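4.3 Reach limits in the simulated room

1. Load the room and set arm speed to 20 per cent.
2. Keep both grippers at least 50 mm from furniture until the reach check has passed.

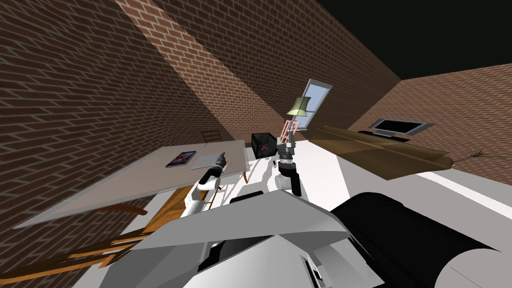
Figure 7. Both arms extended, left towards the table, right towards the black cube.

3. Run the reach check for each arm separately, left arm first.
4. Save the log under the Tunda profile before changing any limit.

Note: Limits set here are not copied to the real robot. Enter them again by hand.

CAUTION: Do not raise arm speed while a reach check is running.

Revised 22/06/2025, S. Pathirana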